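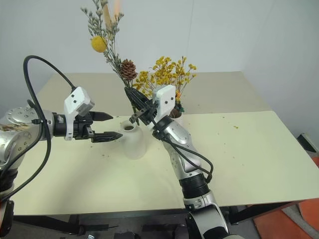 Progress Report to the Santoro Fund
Dried Flower Growing in the Jivska Valley
Submitted August 2, 2024

1. Where we are now

This report covers the first half of the second project year. In the last report we wrote that the seedlings in Polow were delayed by the cold spring. They were planted three weeks later than in the work plan, and the first cutting has moved by the same time. We do not expect that this will change the end date of the project.

At present 142 households grow flowers for drying under the project. Most of them use small plots next to the house, where before they had potatoes or only grass. The main crops are statice, strawflower and yarrow. Lavender was tried in the lower part of the valley, but the soil there holds too much water and we lost most of the plants. We have stopped the lavender and moved the remaining money to statice seed, as agreed with you by letter.

2. Drying and storage

The drying barn in Polow has a new roof and a second door, so the air can now move through from one side to the other. The old wire lines were replaced. The barn can hold 2,000 bunches at one time. During the first cutting we hung 256 bunches of statice, and 209 of them were accepted for sale. The others had mold in the middle, where the string was tied too tight and too many stems were put together. We have since asked all growers to make thinner bunches and to bring them on the day of cutting.

Humidity in the barn is written down each morning and evening. On two mornings it was higher than we want, both after rain in the night. A simple fan was bought from the repair budget.
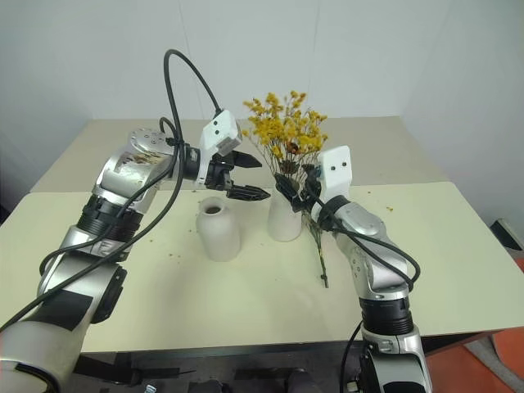

3. Sales

The Sirnero cooperative continues to be our main buyer. It takes full bunches for shops and also the shorter stems, which are used for small vase arrangements. The price for short stems is low, but earlier they were thrown away, and growers with little land have asked us to keep this offer open. We also sent samples to two florists outside the valley. One answered and wants darker colors, especially purple and rust. We will include these in the seed order.

Payment to the growers was late once, by nine days, as the bank account of the cooperative was being changed. The matter is closed.

4. Spending

Spending is under the plan for transport and over the plan for seed. The difference in seed comes from the second order after the lavender was lost. We ask for your permission to move the unused transport money to the seed line. The full table is in Annex A, and the receipts are in Annex B.

5. Next steps

The second cutting starts in August. Before it begins, we will hold a short training in Polow on tying and hanging. We still need to find a dry place for boxes during the winter. The school has offered a room, but it has no heating, and we would like to see it after a week of rain before we say yes.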